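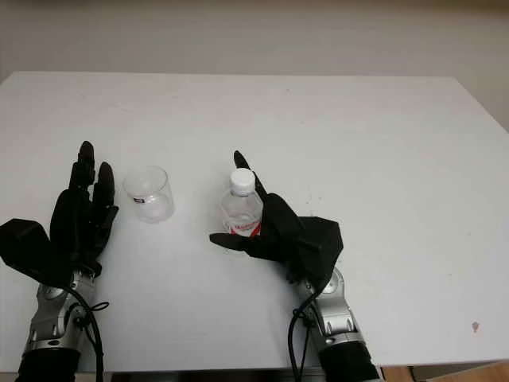

Handout 3: Serving Water at the Table
Table Service Basics, Tapsell Evening Course
Course code 3309
Prepared by Lindsay Mahuika

Please read this handout before the practice hour. English is my second language, so I write the steps in short form, and I hope they are clear for everybody. If some word is strange to you, ask me at the beginning of the class.

1. Preparing the place

We begin with a plain table and only two things: one bottle of water with a screw cap, and one small clear cup. Later in the course we will add plates and cutlery, but at first it is better to learn the movement alone. Wipe the table and let it dry. Check the cup against the light, also at the bottom, where old water leaves a ring.

Hold the cup by the lower half. The rim belongs to the guest, and your fingers should never be on it. This rule is the same for glass and for plastic.

A mark on the table helps a beginner to return the bottle to the same spot each time. Tape is good for this in the classroom. At a real dinner you must remember the spot by eye.
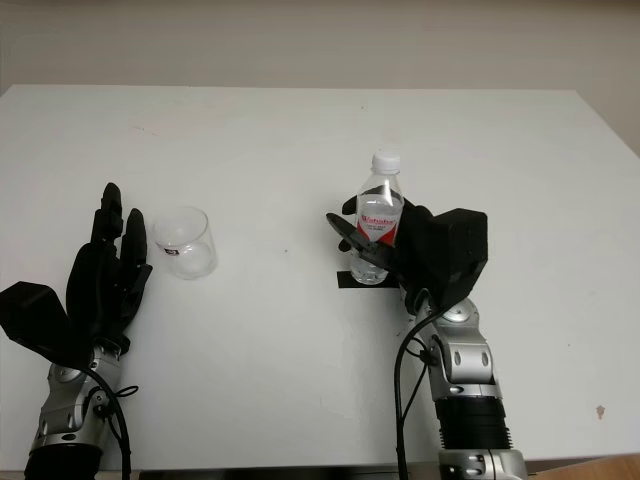
Why do we set the bottle and the cup apart from each other?

The server needs space for the hand. If the two stand close together, the knuckles push the cup when you take the bottle, and a light plastic cup falls very easily. Leave at least the width of your hand between them.

2. Opening the bottle

Keep the bottle standing on the table while you open it. One hand holds the body, the other turns the cap to the left. Do not squeeze. A full soft bottle will spill over your fingers when the cap comes off, and this is the most usual accident in my classes. Put the cap on the table with the open side up - not in your pocket.

3. Pouring

Take the bottle around the middle. It is polite to let the guest read the label, so turn it a little before you lift, and try to keep your fingers beside it.

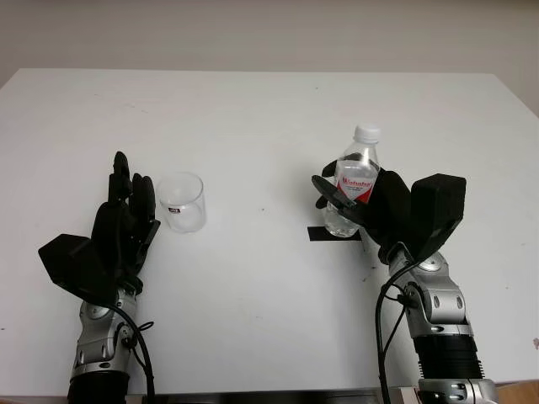

Bring the mouth of the bottle over the cup, close to the rim but without touching. Pour slowly at first, then a little faster, then slowly again. Stop when the cup is three quarters full. A cup filled to the top is difficult to lift, and the guest has to bend down to it.

To finish, raise the neck of the bottle and turn your wrist a small amount at the same time. The last drop then stays on the bottle. If it falls anyway, dry it with the cloth and continue, without long apologies.

4. Returning the bottle

Set the bottle down on its base, straight, and let go only when it is stable. Close the cap. The cup stays where the guest can reach it.

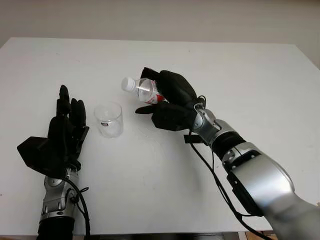
Short cups are more stable than tall ones, but they are also harder to fill neatly, so practice with both kinds. Left-handed students can change all the sides in this handout. The order of the steps stays the same.

For practice in pairs

One student serves and one sits as the guest. Change after three pours. The guest should tell the server if the label was readable, if the bottle touched the cup, and if the table stayed dry.

Homework: practice at home with cold water only. Write two or three sentences on what was difficult for you and bring them to the next class. We start hot drinks after that, with handout 4.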